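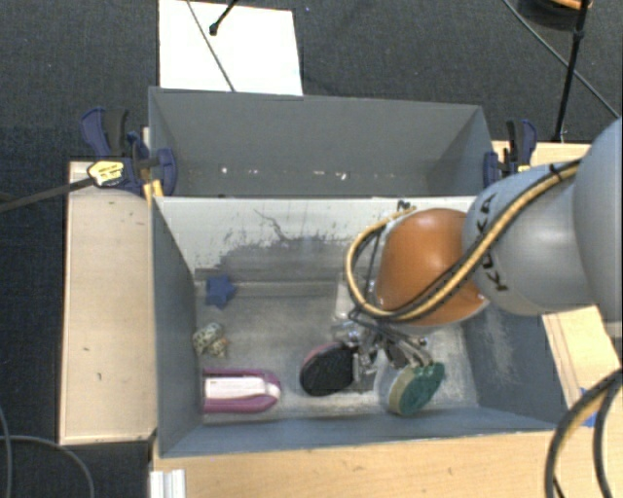 试抓杂件,夹爪已经下到料箱里了,夹子夹着箱边

Reltia 的杂件抓取套件试用快到期了,买断还是续租?顺便问问线缆怎么走

发帖:半桶螺丝
版块:自动化与机器人 / 选型求助
2024年4月

各位好,潜水很久了,第一次发这么长的帖子,写得乱请多包涵。

我们是个小团队,做退货分拣这块的集成,客户退回来的东西什么都有,玩具、海绵、清洁用品、包着塑料皮的小玩意儿,全混在一个箱子里。之前一直用吸盘,平面的东西吸得挺好,一碰到表面坑坑洼洼的就没辙了。年初代理商推荐了 Reltia 的抓取套件,说是专门对付这种杂件的,可以先试用再决定,我就领了一套回来。

套件里面是夹爪本体、一组可以换的软垫、一个俯视相机,还有一个跑识别和抓取规划的小盒子。机械臂是我们自己的 KUKA,法兰转接板是代理商给配的,装上去倒是没费什么劲。料箱就是普通的灰色斜壁箱,前后挨着放,用木工夹夹住箱边(别笑,真的很稳,比我们之前打的胶强多了)。

先说满意的地方。软垫带纹路,抓海绵那种圆厚块特别省心,歪着躺也能夹起来。星星形状的那个小东西我本来以为肯定不行,因为尖角多嘛,结果它会自己挑一个角度下去,成功率比我预想的高。示教也简单,我同事没碰过这类东西,跟着向导点一遍就能开始跑了。还有它的抓取记录做得不错,每次抓失败都会存一张俯视图,晚上回去翻一翻就知道是没看准还是没夹住,这个功能我是真喜欢!

再说头疼的:

第一个是贴着箱壁的东西。那种长条的、横着躺在左边墙根底下的,夹爪一下去外侧手指就要蹭到斜壁,软件判断有碰撞就直接放弃,然后去抓别的,最后箱子里就剩墙边那几样,它开始反复尝试、反复放弃。我把安全距离调小过,它倒是敢下去了,但是听着那个刮箱子的声音我心里发毛,箱壁本来就已经磨得很花了,再刮下去我怕它把磨花的地方认成东西。

第二个是线。夹爪的线和我们原来那捆黄色的管线扎在一起,沿着手臂下来,到腕部那里留了一个大弯。弯留小了第六轴一转就绷紧,留大了它垂下来,姿态一低就往相机视野里钻,有时候正好挡住箱子里面靠后的那块。我现在就用黑扎带固定在上面一点的位置,能跑,但是看着不踏实。

第三个是钱。试用期结束以后代理商给了两个方案,一个是买断硬件,软件每年另外收维护费;一个是整套续租,租期里软件升级和软垫更换都包在里面,但是租金加起来过一阵子就超过买断了。还有同行跟我讲 Platard 家的也能做这个,价格低一截,就是要自己写抓取点。我没用过,不敢乱选。

我们的量不大,一天最多也就大约 200 件,客户那边还没签长期合同,只说先跑起来看看。

想请教的就是:

买断还是租,你们怎么选的?
墙边的东西怎么处理?是换箱子,还是换手指,还是软件里有我没找到的选项?
腕部那圈线有没有什么像样的走法?

先谢过了。老板下周要听我汇报,压力有点大……

Noemi Ruggiero 的回答

你好呀,我们实验室用的也是 Reltia 这套,从去年 9 月装上到现在,所以你写的这些我看得直点头,尤其是刮箱子的声音哈哈哈。中文是我第二语言,有写得奇怪的地方你直接问我就好。

先说墙边的问题,因为这个我花的时间最多。软件里其实有一个选项,藏得比较深,在料箱设置的高级页面里,叫“箱壁贴近策略”。默认是“避让”,就是你看到的那个样子,靠墙就放弃。你把它改成“拨离”,它会先用一根手指的外侧轻轻把东西往箱子中间推一下,退出来重新拍照,然后再正常抓。节拍会慢一点,但是箱子能清得干净。注意改完以后一定要重新标定箱子的内壁,别用原来那份,原来那份是按箱口量的,你的箱子侧壁是斜的,越往下越窄,用箱口的尺寸去算底部肯定不准。我第一次就是忘了这一步,手指直接顶到箱底的棱上去了,软垫掉了一小块,心疼了好几天。

标定的时候把箱子清空,夹子拧紧再做。我看你照片里夹子夹在箱子边上,这个办法我们也用,没问题的,但是你要检查夹子的手柄会不会进到手臂的运动范围里。你右边那个夹子离手臂那一段看着挺近的,建议在软件里给两个夹子都画上禁入区,画大一点没关系。我们有一个学生换箱子的时候把夹子朝里装了,禁入区没改,手臂路过的时候就碰上了,还好速度低。

长条的东西还有一个小技巧,如果它横着躺、一头顶着墙,你让它抓靠箱子中间的那一头,不要抓重心。软件默认喜欢抓重心,对长条来说重心经常就在墙根旁边。在物品类别里勾上“允许偏心抓取”就行,提起来会歪一点,放的时候高度多留 15 毫米,别让垂下去的那头先碰到底。重的东西不要这样弄,会打转。

箱壁磨花被误认这个事,我们也碰到过!特别是后面那面墙,白一块灰一块的,灯一斜就更明显。我后来的做法是空箱拍一组背景,让软件学一遍,之后每换一个箱子重新拍。箱子之间磨损的样子都不一样,不能共用。你要是嫌麻烦,买哑光的内衬贴上去也可以,我们隔壁组买的是 Brarholm 的衬板,裁一裁就能用,缺点是斜壁的转角那里容易翘边,要用热风枪压一下。

线的部分我不是专家,只能讲我们自己的情况。我们把夹爪的线从那捆粗管线里拆出来单独走了,粗的弯大,细的弯可以很小,绑在一起的话细的就得迁就粗的。拆开以后垂下来的那一圈小了很多。

买还是租,说实话我们是学校采购,买断走流程方便,所以没怎么犹豫。如果我是你,客户合同还没签,我会先租。软垫是消耗品,你抓的东西里面要是有粗糙的、有毛刺的,换得会比说明书上写的勤。

对了,你们识别那个表面花花的小东西(左边那个,白绿相间的)顺利吗?我们有一件类似的,软件老是把它切成两半,以为是两样东西。我还没找到特别好的办法,目前是把分割的灵敏度调低,凑合用。

半桶螺丝 追评:

太感谢了!!“拨离”那个选项我真没找到,翻了半天手册,在附录里只有一行字,谁看得见啊。晚上试了一下,墙根那个紫色长条它推出来再抓,一次就上来了,我同事在旁边拍手。禁入区也画上了。花的那个小东西我们也会切开,不是每次,光线暗的时候多一些。

老周不画图 的回答

只回答线的问题,别的我不懂。

大弯不要用扎带硬勒。扎带勒住的地方就是以后断的地方,你现在看着没事,跑一阵子皮就磨白了。去买带回弹的管线包支架,装在小臂上,让多余的线往后收,腕部只留够转的量。我们用的是 Kubiak 的,便宜,塑料件,够用。装的时候把各轴都转到极限走一遍,慢速,人站在旁边看,手放在急停上。

另外线垂到相机视野里这个事,你有没有想过把拍照姿态改一下?夹爪退到箱子外面再拍,不就挡不住了。多出来的时间没多少,你一天就那点量。

桌上的线也收一收,你照片右下角那一大捆从桌边搭下去的,谁路过钩一下,整个臂上的线都跟着拽。拿线槽固定在桌沿,蓝胶带不顶用。

退件仓打杂的 的回答

我来说说 Platard 吧,我们仓里用过,后来换掉了。

便宜是真便宜,夹爪做得也结实,没什么可挑的。问题在“自己写抓取点”这几个字上。你要是固定就那么几种货,写一次管很久,买它挺划算。可是退货这种活儿,今天来海绵明天来拖鞋,后天来一个谁也说不清是什么的东西,你就得不停地写。我们当时专门有一个人干这个,他离职以后就没人接得住了,设备在角落里放了好一阵。你把人工算进去再跟 Reltia 的租金比,差价没你想的那么大。

租金这块给你一个谈的方向。代理商第一次报的那个租期一般都偏长,你可以要求先签短的,我们那会儿谈下来是 4 个月起租,到期可以把付过的租金折一部分进买断价里。折多少看你跟他磨,反正你开口问就是了,最坏也就是不同意。合同里盯住几样:软垫一年给换多少副,超了怎么收费;小盒子坏了是寄修还是先发备机;还有抓取失败存下来的那些图归谁,能不能导出来。最后这条很多人不看,你换供应商的时候就知道疼了。

还有一点,你给老板汇报别拿顺的时候的成绩讲。让它从满箱一直抓到空箱,中间不许人伸手,记下来最后剩什么、卡了多久。我们验收的时候对方演示都是摆得散散的几样东西在箱子中间,漂亮得很,换成我们自己的箱子往里一倒,全堆在角上,立马就不一样了。你现在箱子里东西也不多,建议多倒一点进去再试,叠起来的、压住的都要有。

Platard 要是你还想看,可以找他们借样机,他们愿意借,运费自己出。

半桶螺丝 追评:

汇报过了,跟大家说一声。按上面讲的从满箱跑到空箱,连着跑了几轮,老板自己站旁边看的。最后定的是先租,短租期、租金折抵那条代理商同意了,备机那条还在扯。支架已经下单,拍照姿态改成退出来再拍,线没再挡过相机。切成两半那个问题还在,谁有办法麻烦继续往下跟。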